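Search this gallery
Search

Bedroom two, Ferthorpe: bed, linen and folding notes

Jad Chamoun

The notes below cover the second bedroom of the Ferthorpe unit, which was set up in August as a working room for laundry sorting and folding. The earlier gallery dealt with the kitchen and the hall cupboard. Captions are kept short, with dimensions where I have them. Anything marked Rønning refers to the bed range, Irum to the linen and Unberg to the storage.

Bed frame
Rønning double, light-coloured wood, headboard and side rails. Supplied flat and assembled in the room. The side rails hook into the headboard posts and are then bolted; tighten the bolts with the mattress off, then again after a week of use. Ours needed a quarter turn on two of them.

Slats
The slat base came rolled. Fix the end slats first, then space the remainder by hand. The webbing supplied with it runs slightly short of the foot end, and pulling it tight bows the last slat. Leave the slack where it is.

Mattress
Medium-firm, no topper. A topper was tried and taken off again, as garments laid out for folding sank at the centre and the sleeves would not lie straight. With the bare mattress and one fitted layer the surface is acceptable for shirts and marginal for trousers.

Sheet
Irum flat sheet in teal blue. A flat sheet was chosen over a fitted one for ease of changing. It creeps with handling and needs to be pulled back square between loads. The colour was picked for contrast with pale shirts, and it does that job well. Navy items are harder to pick out in the late afternoon, when the blind is half down.

Pillows
White cases, also Irum. Push them up against the headboard before sorting and leave them there. The cases are washed with the sheet at 40 degrees and dried on the line. Tumble drying shrank the first pair enough that the flap no longer closed.

Storage
Unberg drawers, 127 cm wide, on the wall opposite the window. Top drawer for shirts, middle for trousers and shorts, bottom for jumpers. The runners are plain metal with no soft close. Wax them lightly every few months – candle wax is fine – and wipe off the excess or it will mark the linen.

Hangers
The wardrobe rail takes 32 hangers at a comfortable spacing. Beyond that, collars start to crush. Flannel and heavier cottons go at the left end, where the rail bracket carries the load better.

Window and blind
Single roller blind, drop of 214 cm, chain on the right. Morning light falls across the bed from the foot end until 10 am and is the best light for matching socks and checking for stains. After that, use the ceiling fitting.

Clothes on the bed
Mixed load, sorted on the sheet. The plaid shirt in the middle is white and blue, with dark navy pieces behind it and in front of it. Shirts with a check are folded along the pattern: find a vertical line near the outer edge of the collar, follow it to the hem and use it as the first crease. Navy items are separated next and turned right side out before anything else is done with them.

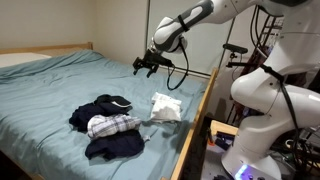

Folded widths are set by the drawer, with a small allowance so that the stack can be lifted out with flat hands. Button the top button and one in the middle; buttoning all of them adds time and makes no difference to the finished stack. Sleeves go straight across the back and then down, with the cuff stopping short of the hem. If the cuff overlaps the hem the fold will be thick at one end and the stack will lean.

Crumpled garments should be shaken once, laid face down and smoothed from the collar outward. Press out creases in the sheet underneath at the same time, or they will print through into light cotton. Knits are not shaken. They are laid flat, squared up by hand and folded in thirds.

Still to be added: wardrobe interior, drawer dividers, and the replacement ironing board cover, which is on order in the longer size.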